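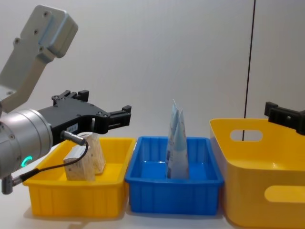 I'm going to stick up for the boring gripper. Two fingers, parallel jaws, opens, closes, goes home at night. We've had a Veltent pair on the arms since December and I've now heard every argument for swapping them out, mostly from Muthu Gounder, who wants the Flandik soft hand so badly he's got the brochure taped inside his locker (sorry mate).

And look, the soft hand is gorgeous! I borrowed one for an arvo and grinned like a kid the whole time. It'll cuddle a floppy pouch in a way two hard fingers never will. But I ran 200 picks on each, boxes and pouches mixed, same trays, same lighting, and the plain jaws dropped 10. The soft hand dropped more than that, nearly all of them small cardboard boxes leaning on each other, where it couldn't get a finger down the gap.

Pouches are where I'll give ground. Grab one too low and you squash it, too high and you've got a pinch of wrapper and a prayer. Bhavana Nair reckons that's a camera problem and I'm coming round to her view. If the arm knew which pouch was in front when two of them lean together, the fingers would do fine. So spend the money on a better depth camera, I say, and leave the fingers alone for a bit.

My other gripe is cables. Every fancy hand I've tried wants an air line as well, and one loop hanging under the wrist is already one more than I'd like near a tray full of stuff. People compare grip force and stroke and never mention the bit that snags.

Muthu's still not convinced. He's booked the Flandik again for next month, and I've told him he's doing the boxes first.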